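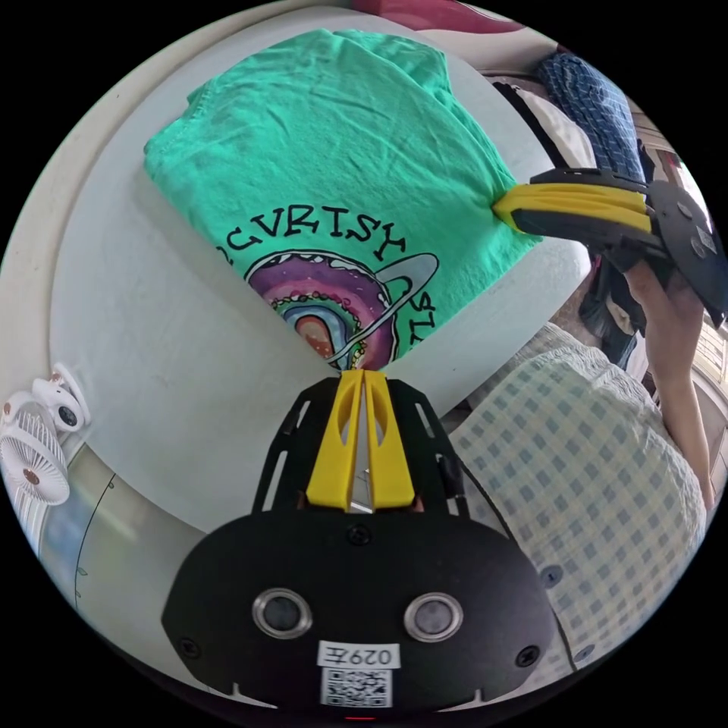 Right, robot club update, because a few of you asked what we've been up to at Prultlow since the autumn. The short version is laundry. We're teaching an arm to fold clothes for the student showcase in March, and before it can learn anything one of us has to do the folding with a pair of hand-held grippers so it has something to copy. Yellow fingers, black body, one in each hand. My favourite thing to fold is the mint green T-shirt with the ringed planet on the front (or doughnut, opinion in the club is split), mainly because the big stripy circle makes it dead easy to tell which way up you are.

Our team name is Gremero by the way. Saulius Bite picked it and won't tell us what it means.

So far we've recorded 226 folds. We binned 29 of them for silly stuff - dropped sleeve, someone's elbow in the way, me sneezing halfway through a hem.

You would not believe how bad you get at folding when you can't use your own fingers!! I have folded T-shirts my whole life and my first go with the grippers took 151 seconds. My mum would have taken it off me.

The trick, if anyone else is trying this, is to pinch less than you think. Grab a big wodge of fabric and you drag the whole shirt across the table. Grab just the edge, lift, wait a tick, then move. Saulius is brilliant at the waiting bit and I am not.

Other thing we learnt the hard way: agree how you're folding BEFORE you start. Half of us did sleeves in first and half did the shirt in half lengthways, and the first model we trained sort of tried to do both at once. It made a lovely parcel, I suppose. We redid a whole afternoon's worth after that.

Somebody asked what we're up against. There are 2 other teams doing cloth this year, Ekier and Pomare. Ekier are on tea towels (sensible, it's a rectangle) and Pomare are doing socks, which I think is either genius or a terrible mistake. I saw their practice run and the pairing up was really good, the rolling less so.

Scoring is on neatness and time, and you only get three shirts. One of them is a shirt you've never seen before, picked by the judges on the day, so we're trying to borrow as many different ones as we can. If you've got old T-shirts in odd sizes, please bring them to club! Long sleeves welcome too, though I might cry a bit.

Next job is getting the arm to cope when the shirt starts off scrunched up in a heap. At the moment it needs it laid out nice and flat first, and I'm told that counts as cheating.

More when we've got a video of it doing a whole one. Saulius says next week, so give it two.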